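Week 6 notes: marker poses, dropped frames, and the drawer task
Jalen Ambrose, Perception and Control for Manipulation

OK, so last time we got as far as turning four marker corners into a pose, and a few of you looked at me like I'd pulled a rabbit out of a hat. Let's go over it again, slower, and then get to what you'll be coding in Lab 3.

The quick recap. The detector finds a black square, reads its ID, and hands you four corners in pixels. You know how big the marker is and you know the camera intrinsics, so you solve for where the marker sits relative to the camera. One marker, one pose. Great!

Except a single flat marker is a shaky thing to trust. When it faces the camera nearly head-on, two quite different tilts can explain the same four corners, and the solver will happily hop between them (you'll see it in your plots as a wrist that snaps back and forth). Cubes help a lot here. With two or three faces in view you throw all the corners into one solve, and the flip mostly goes away. Please don't solve each face alone and average the rotations. I know it's tempting. I did it for most of a summer.

You also need the fixed transform from the cube to the fingertips. In our code it's in the Gerex config file, one entry per gripper, left and right. Swap them and everything still runs, it just comes out wrong in a way that takes an afternoon to spot.

Now, dropped frames. The Crabtree log has 600 frames, and the right cube comes back with no pose in 80 of them. Short gaps are fine to fill: interpolate position linearly, use slerp for rotation. For long gaps I want you to cut the episode. A smooth made-up path through a drawer front is worse for the planner than no path at all. Where's the line between short and long? That's question 2 in the lab, so plot the gap lengths before you pick a number!

One more thing people trip on: the camera moves too. A pose in the camera's frame at frame 100 and one at frame 271 can't be compared until you've put both into a common world frame. If your drawer appears to slide sideways while it's being opened, go look at this first.

For Lab 3, hand in your multi-face solver, the gap plot, and a short paragraph on how you'd get the drawer's pull direction from the gripper path alone. Starter code is in the Borcombe folder. 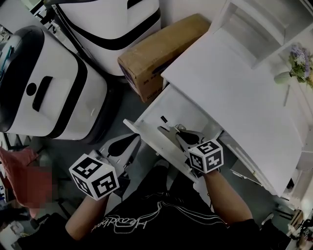
Wendell Delacroix: On the pull direction, I'd fit the line only to the part of the path where the jaws are closed. I used the whole path the first time and the approach motion bent my axis way off.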